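4.2 Finger comparison on the stacking task 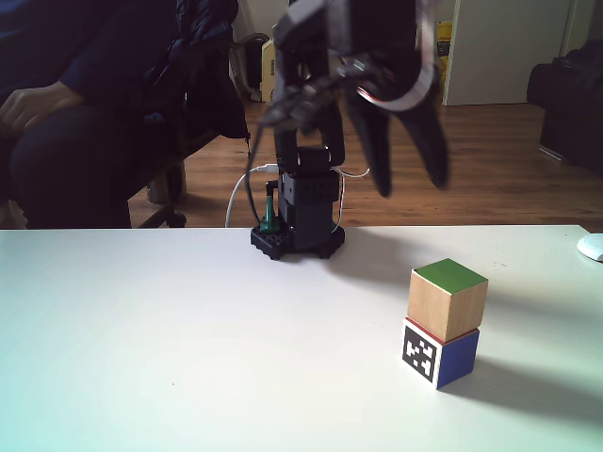
Figure 3. Small servo arm at the back of the table, gripper close to the camera, two cubes stacked on the right, a marker on the lower one.

We ran all three finger sets on the same arm, same table, same cubes. Only the fingers and the closing current limit changed between sets. Sets are called Lullico (long, tapered), Dridatico (short, flat pads) and Rengifo (soft pads, curved back). Controller was Gerholm for everything in this section; the comparison against the stock position controller is in 4.4.

Each set got 90 trials. A trial starts with two cubes side by side and ends when the top cube has been let go, or at the time limit. We counted a trial as good if the top cube stayed put for five seconds after release and the bottom cube had not shifted by more than half its width. The second rule is stricter than what we used in the pilot. In the pilot a stack that had been pushed halfway over the table still counted, and that hid most of the difference between finger sets.

Results first. Lullico 79 good out of 90. Rengifo 71. Dridatico 58. Time per good trial was close for all three and we don't make anything of it.

Failures are more useful than the totals. Of the 11 Lullico failures, seven were at release: one finger lets go slightly before the other and the top cube gets dragged sideways. Long fingers flex, so the two tips don't open at the same moment even when the servo command is symmetric. We tried a slower opening ramp on a separate batch (23 trials, not in the totals) and the drag mostly went away, but then the cube sometimes stuck to a pad and lifted with it. No setting fixed both. The other four were missed grasps.

Dridatico failed mainly on approach. The short fingers need the palm close to the cube, and with the palm that low the servo housing or a bracket can touch the bottom cube before the top one is seated. 19 of the 32 failures were of this kind. A longer mounting bracket would help but changes the reach, and we wanted the reach fixed. The remaining 13 were cubes put down with a corner overhanging and then falling, which is partly a pose problem and not a finger problem.

Rengifo sits in between. The soft pads forgive a bad pose at grasp, then give it back at placement: the cube rotates a little in the pads and lands skewed. Most of these still counted as good under our rule. If the stack had to be three high they probably would not.

Cable routing. Should have been in the methods section but it affected results so it goes here. The servo leads have to clear the fingers over the whole workspace. Early on, a loose lead near the wrist pulled the gripper off by a few millimeters in the far corner of the table, and we threw out that whole batch and started over. Coiling the slack at the gripper solved it. Anyone repeating this should check the cables at full extension before they tune anything, we lost an afternoon to gains that were fine all along.

Pose estimates come from the square marker printed on the cube face. With a marked face toward the camera the estimate was stable. With strong side light the long shadows did not bother the marker detector, but they did upset the color check we use to decide which face is up, and Yolanda Sánchez rewrote that step to ignore anything near the cube's base. All numbers above are with the rewritten version. Painted faces with the marker turned away were left out of the start positions, so the results say nothing about that case.

Current limit was 600 mA for Lullico and Dridatico. Rengifo needed less, otherwise the pads fold outward and the cube pops out the front. We did not do a full sweep of limits per finger set, so some of the gap betwen sets may be down to tuning. The order of the top two could change with a careful sweep. We doubt that Dridatico would move up, given that its main failure is contact on the way in and has little to do with grip force.

Finger wear was checked after each set, by eye only. Slight rounding on the Lullico tips, nothing on the others that we could find. The same pair of tips was used for the runs in 4.3.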